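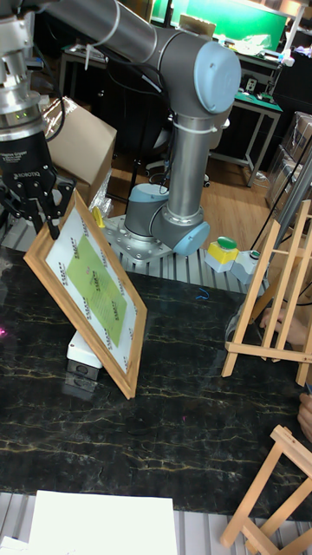
Work package 2 of the Sarkska small museums lending scheme covers the condition survey, the reframing of works on paper and the first round of loans to branch libraries. The survey closed in August 2026 with 2697 items recorded. Framed pictures are the slowest class to process: each is lifted by its top edge for a check of the fixings, then laid flat so that the backing can be opened. Unframed prints and maps go straight to the sorting bench.

**Condition survey**

Yee-man Hsu has merged the paper register with the Wavum catalogue. Duplicate accession numbers were found in the map series and have been reissued with a suffix. Light readings at the Bomar store are within the limit set in the grant agreement. Humidity is not: the north bay exceeded the upper limit on 12 days, and the dehumidifier there has been replaced from the maintenance line.

**Reframing**

Acid-free mount board arrived late and the work started five weeks behind plan. Davoud Shirazi has since recovered two of those weeks by cutting mounts in standard sizes. Glazing for the larger works is still on order.

**Loans**

Seven branch libraries have signed the loan agreement. Lui branch has asked for a change to the insurance clause, which is with Forough Hosseinzadeh for comment. No item will travel there before the clause is settled.

**Budget**

Spending is below profile, owing to the board delivery. We request that the underspend on materials be carried into the next period.

**Next period**

- Complete glazing of the larger works
- Deliver first loans in November
- Submit revised humidity log for the north bay

Prepared by Lionel Marchal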